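Can It Put the Phone Back? A term with a robot arm and some very ordinary chores

Project report by Kavinda Kanagaratnam
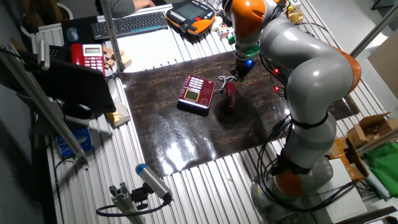
Fig. 1. The arm over the mat with the desk telephone, gripper pointing down.

When I told my mum I was doing my project on robots doing chores, she asked whether it could do the stairs with the hoover. It can't. It's bolted to a table, Mum. But her question is more or less the question of this report: if you took one decent arm with one decent gripper, how much of the dull stuff at home or behind a shop counter could you hand over to it today?

I picked chores by walking round my own flat and then round Bendum, the stationery and phone shop where I work at weekends, writing down everything I did with my hands that I'd happily never do again. The list got silly quite fast (descaling the kettle, getting the last price sticker off a returned item), so my supervisor made me cut it down to 5. They were: putting a telephone handset back on its base, stacking wooden blocks, packing small items into a cardboard box, folding a cloth, and moving a small packet from one side of the table to the other.

Each chore got 40 tries. I set the objects out by hand before each one and shifted them a bit every time, so the arm couldn't get by on repeating one path. A try counted as a success only if I would have left the result alone in real life. That's a fussy rule and I argued with myself over it a lot – is a box packed if one thing is sticking out of the top? I said no. Bendum would say no.

The phone

I'll spend most of my space on this one as it taught me the most. Hanging up sounds like nothing. You do it while looking at something else. For the arm it's three jobs stuck together: get hold of the handset, turn it the right way round, and set it down so it sits properly in the cradle.

It managed 31 out of 40, which I was really pleased with! The grabbing part was the easy bit. Most of the failures were at the end, with the handset landing slightly skewed and resting on the edge of the cradle. From across the room you'd think it was fine. On a real phone the line would stay open and your customer would hear you moaning about them, so I marked those as fails.

The rest were the cord's fault. A coiled cord pulls back, and it pulls back differently depending on how it's lying. If a loop fell near the fingers, the gripper would sometimes pinch cord and handset together and carry on quite happily. I do this too, but I feel it and let go. The arm had no sense that anything was wrong until the handset refused to turn.

The others

Blocks were the best of the lot. They're stiff, they've got flat sides and they stay where you leave them, and I'd trust the arm with them all afternoon. The packet was nearly as good, apart from a few times when it got squashed and slid out sideways.

Packing the box was middling. Dropping things in is no trouble, but fitting them in is another matter, and the cardboard flaps kept getting in the way. The cloth was a disaster, and I mean that fondly. The gripper would pick up a corner, lift it nicely, lay it over, and leave something that looked like I'd thrown it there. I stopped being strict by the end and it still hardly scored.

Time

I should be fair about speed as well. I can hang up a phone in about a second. The arm takes its time over every move, partly because we ran it slow for safety, with someone always close enough to stop it. Then there's me resetting the table. By February I had worked out that I was doing more tidying than the robot was, which my flatmates found very funny.

So, are we there?

For a shop counter, I'd say partly. Stiff things in known places, yes, and I could see Bendum using an arm to box up orders if someone sorted out the flaps. For a home, not yet. Homes are full of cords, cloths and bags, and those were exactly the things that beat it.

If I had another term I'd try some sort of touch sensing in the fingers and run the phone chore again with nothing else changed. I'd also like a check at the end, where the arm looks at the cradle and has a second go if the handset is crooked. I think quite a few of my fails would go away with that alone. The cloth I'd leave to somebody braver.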